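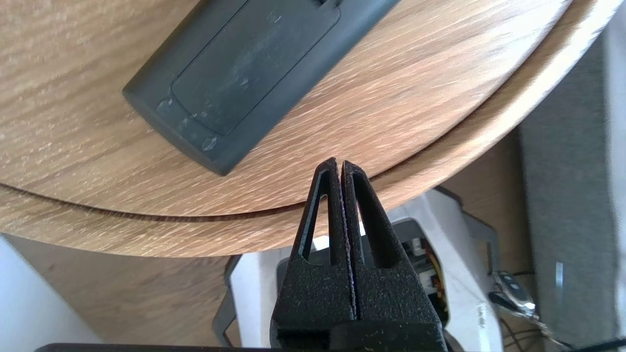 Remote control on the wooden top, battery side up

How to write a welcome sheet for your guest room
By Nurhan Tokgöz
Oct 10, 2023

A welcome sheet is one page of paper which your guests find when they enter the room. I write such sheets for small guesthouses, and I have also written one for my own spare room, where my cousins sleep in August. The work takes one evening. You need paper, a pen and later a computer with any text program.

Step 1. Collect the questions

Do not start at the computer. Take a notebook and write down every question that your guests have asked you during the last season. If you keep old messages in your phone, read them also. My friend Cirilo Ayala went through the messages of his guesthouse, the Pladovlow, and he found that most of them asked for the same few things: the password, the hot water, the front door and the breakfast time.

Cross out everything which is only curiosity. The history of the house is nice, but it can go on another page.

Step 2. Put the questions in order of time

Guests read the sheet in the first minutes, when they are tired and still have the coat on. So the order is the order of their evening. First the password, then the bathroom, then the heating, then the door at night. Breakfast and check-out come at the end.

For the door code, write only the digits and the key which must be pressed after them. Mine looks like this:

Front door: 1734, then the star key
Garden gate: 632, no star key

Change the codes in the sheet on the same day when you change them on the door. I forgot it once and two people waited in the rain.
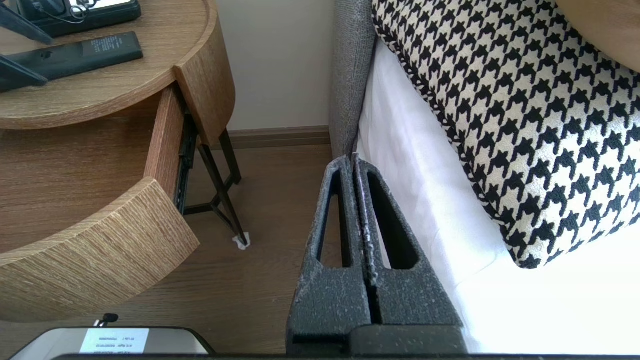
INSTRUCTIONS FOR DEVICES

Each device gets its own short paragraph, with the name of the device at the beginning. Use the name which the guest would use. Nobody looks for "climate unit", they look for "heating".

Write one action in one sentence. "Press the round button. Wait for the green light. Turn the knob to the right." If a device needs more than 8 sentences, I make a separate card for it and keep the card next to the device - for example the washing machine in the corridor has its own card.

Give the text to a person who does not know the room. Ya-wen Chang read my first sheet and stopped at the word "mains". I had learned it from a dictionary and was quite proud of it. Now the sheet says "the main switch in the hall".

Step 3. Print it

Choose large letters, black on white, and leave empty space between the paragraphs. One page only, one side only. If the text does not fit, make the text shorter and leave the letters as they are.
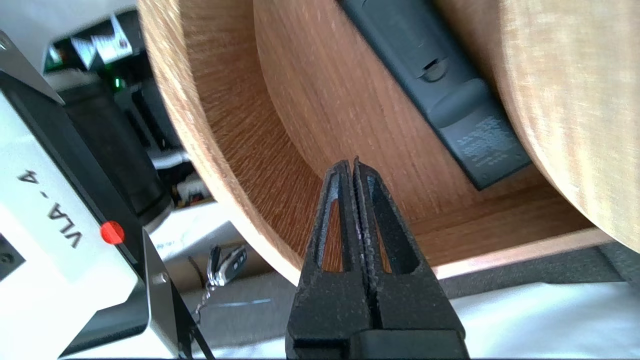
Now decide where the sheet will stay. Before you print the final version, put a blank paper of the same size there for one night. A desk is easy, you place the paper parallel to the edge. With round wooden furniture it is more difficult, the rim is one long curve and the paper looks crooked whatever you do. There I take the direction of the grain as my line, or I use a half-size sheet in a small stand.

Keep the file with the date in its name, and print a new copy when the old one has stains.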